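Budget for the fingers, then for the arm

Most purchase plans for handling cells are written from the top down. The arm takes the largest line, the controller and the safety hardware take the next two, and the gripper appears near the bottom together with cable trays and floor anchors. Fingers are often missing altogether. I think this order is wrong for any shop that handles cloth, bags or other soft goods, and I would reverse it.

The plan we drew up at Barnport is a fair case. It covered 3 cells, each with an arm from Darketti and a wrist camera. The gripper bodies were quoted by Kļaviņa. The first draft allowed one pair of fingers per cell and no spares, on the grounds that fingers are a machined part with no electronics in them. Purchasing treated them as fixed assets with the same service life as the arm.

Fingers are a wear part. They touch the goods, the bin wall, the table and now and then each other. The facing goes first, then the tip. Once the tip has lost its edge, the gripper can no longer get under a fold, and the pick rate drops while the arm stays in perfect order. A line that stops for a worn finger costs the same per hour as a line that stops for a failed drive.

The revised plan carries 40 pairs for the first year. That number drew the most questions at review, and it is still a small item next to one arm. It also lets us try more than one facing on the same goods, a test that cannot be done with a single pair and should not be put off until after acceptance.

My second objection is to how the trial is specified. Vendors like to quote on a rigid box of known size. Our contract with Brostov, who did the integration, asks for 500 picks on mixed goods, with 20 percent of them taken from whatever the floor has most trouble with. The extra setup time is charged to us. I would pay it again.
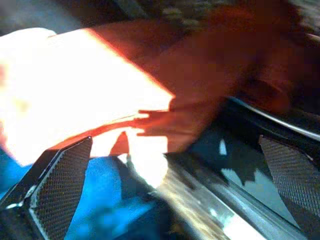 The camera deserves its own line as well. In most quotes it is bundled with the wrist, and the buyer has no say in exposure range, shutter or lens. Close to the goods, those settings decide whether the picture is any use. A pale item near the lens can wash out, and arm motion adds blur. If the plan relies on that picture for the last part of the approach, the camera should be chosen on close-range trials, and the lighting should be bought with it under the same order number.

None of this needs a larger total. In our case the money came out of arm reach that the cell layout did not use. The shorter arm has a lower payload, and the goods we handle are light.

The remaining gap is in storage. Spare fingers are currently kept under the integrator's part numbers and ours, and the two lists do not match. That has to be settled before the second order goes out in March.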